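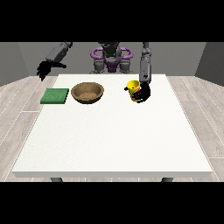
2.3 Planning the workcell and the budget

Complete this section before you place an order. The configuration form sent by Zinico asks for the values you write down here.

1. List the tasks the robot will do in its first year. For tabletop work, name each item it has to pick up, such as a mug by its body or a bowl by its rim.

2. Decide whether each task needs one hand or both. If every task on the list can be done with one hand, ask for a price on the single-arm Skistham unit as well.

3. Choose the table. Measure from the back edge, where the robot stands, to the farthest item. The planning limit for reach is 89 cm. Items that will be gripped should be kept in the half of the table nearest the robot.

4. Run the layout in simulation first. The Dindik simulation license covers 2 seats and is billed yearly. Build the table at its true height and load models of your own items.

Note: A grasp that works in simulation still has to be tested on the real item. Allow time for this in the schedule.

5. Fill in the budget sheet. Enter these on separate lines:
Robot and hands
Table and floor fixings
Simulation license
Spare finger set
Operator training
Shipping and installation

6. Check the floor. The robot and its stand weigh 147 kg. Add the table and anything stored under it.

CAUTION: Do not order the robot before the floor load has been confirmed in writing by the building owner.

7. Send the form and budget sheet to Mayuree Thongsuk at Sombatkul, quoting form 352. Quotes are returned by email and list the hands as a separate item.

Note: Prices in the current list apply to orders placed after 17/01/2022. Orders that include a second hand type are quoted individually.

If the task list changes after the quote arrives, repeat steps 2 to 5 and send a new form. Go to section 2.4 for power and network connections.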